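Warnby Robotics Club – gallery, autumn term

The club meets after lessons in the ground floor lab at Warnby. This page is for parents, new members and anyone who has asked what we do in there. We added the pages for the line followers and the bridge challenge in March. The newest project is the two-arm sorting table, which the group has named Zullow.

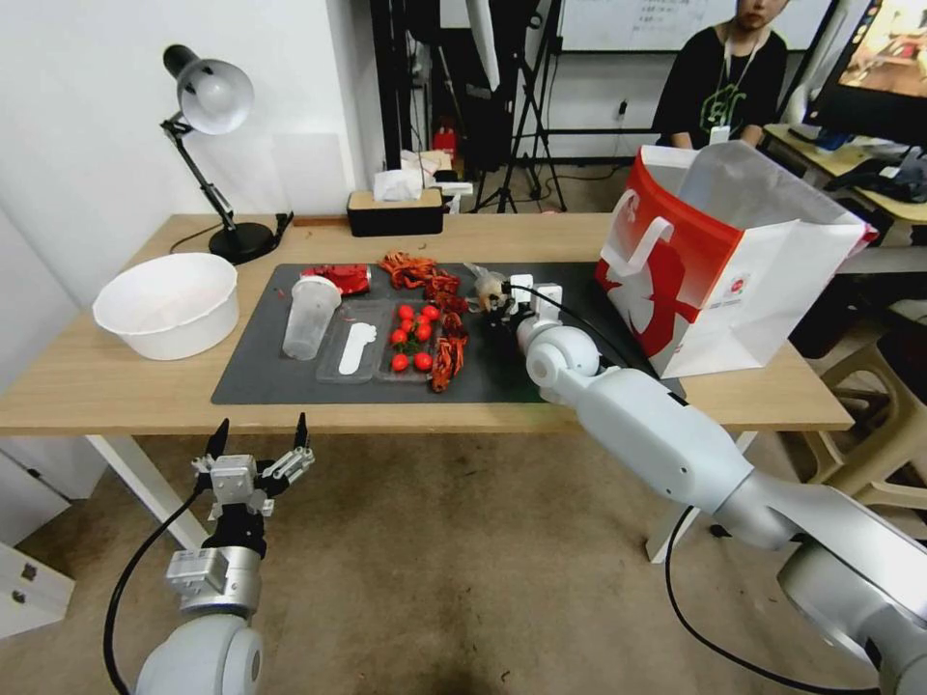

The Zullow table in use, with both arms reaching toward the mat. Two-finger gripper on the left, multi-fingered hand on the right.

The tomatoes are in one of the clear trays, with the dried chillies heaped next to them. The red packet and the plastic cup are over on the left part of the mat, near the basin.

About the project

Zullow is a sorting and packing exercise. The team picks a set of ordinary things, lays them out on the mat and writes a job sheet saying where each one should end up. One member drives or programs the left arm, another takes the right, and a third keeps the log. Everybody swaps places after each round so that the same people are not always on the keyboard.

The entry is for the Okesari Schools Challenge, junior section. The rules ask for two arms working on one table, at least one soft item, and at least one item that has no regular shape. Teams may choose their own objects as long as they are listed beforehand. We chose food for part of our list as it is cheap and easy to replace.

A full attempt at the job sheet is called a run. The log stands at 287 runs for the term, and 203 of those were finished without anyone pressing stop. A run counts as finished if every item on the sheet has been moved, even when it has been put down badly. Tidiness is scored separately by the judges, and we have not worked on it much yet.

What has been hard

Chillies. They tangle, and when an arm lifts one the rest tend to come too. The current job sheet asks for the whole heap to be moved in one go, which the rules allow.

Tomatoes were easier than expected once the grip force was turned down. Early in the term we lost a few and the mat had to be washed.

Clear plastic gives trouble to the detection program, which was trained mostly on coloured blocks. Two members have been taking extra pictures of cups and trays under different lighting and labelling them by hand. The set now has 2,837 pictures in it. Results are better with the lamp off, but the team would like it to work either way.

Keeping the arms out of each other's way took most of the first half of term. At the moment each arm has its own side of the mat and a strip in the middle which only one may enter at a time. The waiting makes us slow – our best complete run is well outside the time needed for full marks.

The hand

The hand has more joints than the gripper and takes longer to learn. New members start on the gripper and move across when they can finish the practice sheet. It is good for small things and for holding an item steady. The Uchida workbook has a set of finger exercises that we use as a warm-up, and copies are kept in the lab cupboard.

Lab rules

Long hair tied back and sleeves rolled up. Say "moving" before an arm moves. Nobody reaches over the mat while the arms are powered. Food used on the table is not to be eaten afterwards.

Joining

There are 33 members at present, split between beginners and the project groups. Beginners do not need to have written any code before. Forms are at the school office – please return them before the end of term if you want a place after the holiday.

More pictures will be added when the Okesari heats are over.

Page last updated December 2021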